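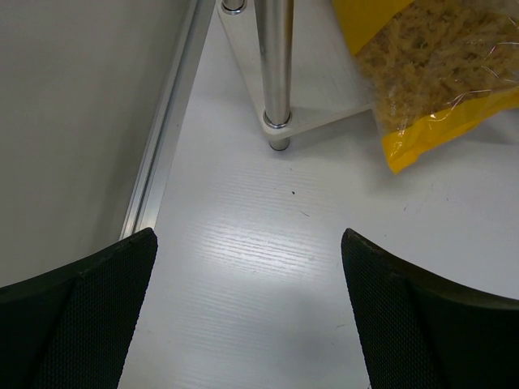

À propos de Kidero

Kidero écrit le logiciel qui se glisse entre une caméra et un bras robotisé : perception, planification de trajectoires, contrôle de la saisie. Nous ne fabriquons ni bras ni pinces, et cela nous va très bien - il y a déjà tant à faire pour qu'une machine attrape correctement un sachet de pâtes !

Notre atelier se trouve à Werkville, dans les anciens bureaux d'une imprimerie. On y croise des profilés en aluminium, des câbles trop courts, beaucoup de tableaux blancs et, selon les semaines, de quoi remplir un garde-manger. Les produits d'épicerie sont notre terrain de jeu préféré. Un emballage souple se déforme dès qu'on le touche, le plastique transparent laisse voir ce qu'il contient et brouille les contours, et chaque pli renvoie un reflet là où l'algorithme attendait une surface. Les pieds chromés d'une étagère posent le même genre de problème, en pire. C'est exactement ce qui nous amuse.

D'où nous venons

Tout a commencé avec Celeste Rebelo et Branislav Hudec, qui partageaient un bureau et un désaccord. Celeste voulait tout miser sur la vision, Branislav sur le contrôle en effort. Ils ont fini par écrire ensemble un petit planificateur capable de corriger sa trajectoire pendant l'approche, à partir de ce que voit la caméra du poignet. Ce code a été réécrit 4 fois depuis (la version d'origine tenait dans un seul fichier, et on en reparle encore à la cantine), mais l'idée est restée : regarder de près, bouger un peu, regarder encore.

Ce que nous développons

Nartey est notre module de perception. Il segmente les objets vus de près, estime les zones où la pince peut se poser et donne pour chacune un niveau de confiance. Ekua Aryee en dirige le développement. Sa grande affaire du moment, ce sont les reflets : sur une table blanche bien éclairée, une tache de lumière peut passer pour un objet, et l'équipe travaille à ce que le modèle sache dire « je ne suis pas sûr » avant que le bras ne parte.

Gidier est le planificateur. Il reçoit les hypothèses de Nartey, tient compte des obstacles proches, rails, montants ou tablettes, et propose une approche que le contrôleur peut interrompre à tout moment. Rogério Moura y a ajouté un outil de relecture qui rejoue une tentative pas à pas, avec les images, les efforts et les décisions du planificateur sur une même ligne de temps. Nos clients l'adorent, et nous aussi : la plupart de nos bugs se trouvent là, à la troisième relecture, un café à la main.

Notre bibliothèque d'essais compte aujourd'hui 288 scénarios, dont 54 consacrés aux seuls emballages souples. Chaque modification du code passe d'abord en simulation, puis sur table. Nhyira Agbeko s'occupe de cette chaîne de tests et garde une affection particulière pour les scénarios qui échouent, qu'elle range dans un dossier à part et ressort à chaque nouvelle version.

Comment nous travaillons

Nous aimons les démonstrations sur du vrai matériel, avec de vrais objets, et nous montrons aussi les essais ratés. Le matin est réservé au code, l'après-midi aux robots. Les développeurs passent tous du temps devant une cellule, y compris ceux qui écrivent l'interface ou la documentation. On comprend mieux une latence de 232 millisecondes quand on a vu une pince arriver en retard.

Venir nous voir

Nous accueillons des stagiaires en vision, en commande et en génie logiciel, et nous ouvrons l'atelier aux écoles de la région en décembre. Si vous avez un objet impossible à saisir, apportez-le ! Les sachets froissés sont les bienvenus, les bocaux aussi, de préférence fermés. Pour préparer une visite, écrivez à l'équipe depuis la page Contact en précisant le type de bras que vous utilisez.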